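Blog > Shops and Streets > On shopping without a car

Latest Archive Walks Letters About

On Shopping Without a Car

Tue 22 July

The author of these pages gave up the use of a car in April, and several readers have asked for an account of how the household has since been fed. The present entry is intended to meet that request. It deals only with the ordinary purchase of food and household goods in Luvstead and does not touch on longer journeys, which will be treated separately if time allows.

The area under consideration

The household is situated on the north side of Luvstead, at the top of Mill Rise. Three shops selling general groceries may be reached on foot. The nearest is Ghaffari, a family shop at the foot of the hill, at a distance of 500 metres from the front door. The second is Basasia, on the square. The third is the larger Fladura store beyond the railway bridge, which is served by the 229 bus and was, in former times, the place to which the car was driven every Saturday.

It had been assumed that Fladura would remain the main supplier and that the two smaller shops would be used for milk and bread. This assumption did not survive the first month. The walk back from the bus stop is uphill, and the weight of a full weekly shop proved greater than had been expected. A bag of potatoes, two cartons of juice and a box of washing powder are sufficient to spoil the whole return journey.

On what is bought when everything must be carried

A person who shops by car rarely considers weight or bulk. A person who shops on foot considers little else. Tins, bottles and flour are heavy for their size and should be spread across the week. Kitchen paper, breakfast cereal and crisps weigh almost nothing but will fill a bag that might otherwise have held a proper dinner. Crisps in bags suffer particularly, as they must travel at the top and are then leant upon by other passengers. Those sold in canisters travel well and may be laid on their sides beneath the bread.
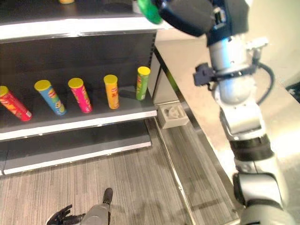 Prices at the smaller shops are higher on some goods and lower on others, and it is not safe to generalise. Vegetables at Ghaffari have been consistently cheaper than those at Fladura, and are sold singly, so that one may buy a single leek. Cheese is dearer everywhere on foot. Tea is the same price in all three shops. Against any extra cost must be set the bus fare, and also the matter of what is no longer bought at all. The household used to return from Fladura with garden candles, a second colander and other articles that had not been on the list. It is difficult to carry a garden candle up Mill Rise without asking oneself why.

The list itself has been reformed. It was formerly a single sheet, written on Friday evening in no particular order. It is now kept on the side of the refrigerator in two columns, one for goods that can be had at the foot of the hill and the other for goods that require the bus. The second column is allowed to grow until it justifies the journey. In practice this has been every second week, although in May it was left for longer and the household ran out of dishwasher salt.

On bags and trolleys

Readers have been divided on the question of the wheeled trolley. The author was at first opposed to it, on grounds that were largely a matter of pride, and used a rucksack together with two cloth bags. The rucksack remains the best means of carrying bottles. Its weakness is that it must be packed at the till, with the heaviest goods at the bottom, and the heaviest goods do not always come off the belt first. There is a natural wish to hurry when others are waiting. Eggs have been lost in this way on two occasions.

A trolley was purchased in June. It is a plain model with a stiff base and two large wheels, and it takes kerbs well. It does not take the steps beside the railway bridge, and those intending to walk home from Fladura should use the ramp on the far side, adding a few minutes to the journey. The trolley is also awkward on the 229 when the bus is full, and it has been found courteous to travel before ten in the morning or after two in the afternoon.

Cold goods deserve a separate word. An insulated bag of the folding kind is adequate for the walk from Basasia in all but the warmest weather. Frozen peas have been brought home from Fladura by bus without difficulty. Ice cream has not, and is now bought only at Ghaffari, where the choice is narrow but the freezer is close to home. 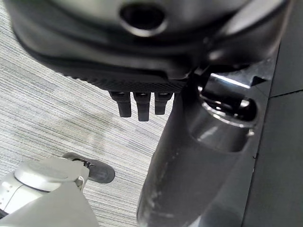 On opening hours

The hours kept by the smaller shops are of greater importance to the walker than to the driver, who can always go elsewhere. Ghaffari opens early and closes late, but shuts for an hour in the middle of the afternoon. Basasia keeps more regular hours and takes its bread delivery in the morning. By evening the brown loaves have generally gone, although the white sliced may be relied upon. Fladura is open at all reasonable times. The bus which serves it is less obliging, and the last useful service back to Mill Rise leaves well before the store closes. The timetable at the stop has been out of date since the spring and should be checked against the one posted inside the shelter on the square.

Matters still to be settled

Two difficulties remain. The first is compost and similar garden supplies, for which no satisfactory arrangement has been made. Delivery is possible but the minimum order is larger than the garden requires, and an agreement with a neighbour to share a load is under discussion. The second is the winter. Mill Rise is not gritted beyond the postbox, and the trolley has yet to be tried on ice. A modest reserve of tins, oats and long-life milk will accordingly be laid in during the autumn, a little at a time, from the first column of the list.

Correspondence on the compost question would be welcome, particularly from readers on the north side.

Contact | Copyright: the author | Back to top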